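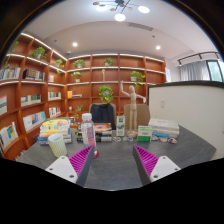 The barriers were up before the text message came, Svenja Heitmann said, and by then she had already turned back once and was looking for another way out of Wenier with the smoke behind her. She did not think the road had been closed too early. What she objected to was being told to use a road that was shut further along.

Reports > Fire and Land > Moor Fires > Section 5

Figure 5. Tabletop with a water bottle, a pale green cup and a stack of books.

5. Road closures and what residents knew about them

Complaints like this one were common in the replies to our postal survey. We sent the form to 1537 households in Wenier and the scattered farms to the north of it, and 679 were returned in a usable state. The form asked when the household first heard that a road was closed, how it heard, and whether it changed its plans as a result. It did not ask people to judge the fire service, although many did so in the space left for remarks.

The moor fire started in dry heather west of the village and moved into the peat on the second day. The cause has not been established and is not dealt with here. The closures came in two stages. The Wiegand road was shut first, to give tankers a clear run to the pumping point. The moor road was shut later, when smoke lay across it and drivers could not see the ditch on either side. Between the two closures, the official notice still gave the moor road as the way out. It was corrected, but the old wording went on being passed around by phone.

Most households heard of the first closure from a neighbour or by driving up to it. Fewer heard by text message or radio. For the second closure the order was reversed - the text message had become the main source, and people who had missed the first one told us they were now checking their phones often. Older residents living alone were the least likely to have heard of either closure by any route other than a knock on the door.

Roswitha Hinrichs kept a written note of each message she received and let us copy it. Her note shows delays of up to 679 seconds between the time printed in a message and the time it reached her phone. We cannot say how typical this was. Reception on the north side of the village is poor, and one of the masts was on backup power for part of the evening.

Two points should be kept in mind when reading these results. The form went out some weeks after the fire, so the times people gave are from memory, and several had been rounded to the hour. Farms with livestock are also over-represented. They had more reason to stay, and more reason to reply. We compared their answers with those of the other households and found the same order of sources, but farm households heard of the second closure earlier, mostly from the crews who were drawing water on their land.

Households that changed their plans mostly did so by leaving later, or by staying put. Very few took the longer route south, even after it was named in the corrected notice. Bernd Stüber wrote that he did not know it was open to ordinary traffic, as it is signed for forestry vehicles only. The sign was still in place when we visited in December.

Related items
Section 4: Water supply and pumping points on the Wenier moor
Section 6: Moving livestock at short notice
S. Rieger and B. Petersen: Smoke and visibility on minor roads
Peat fires after the surface is out: a field note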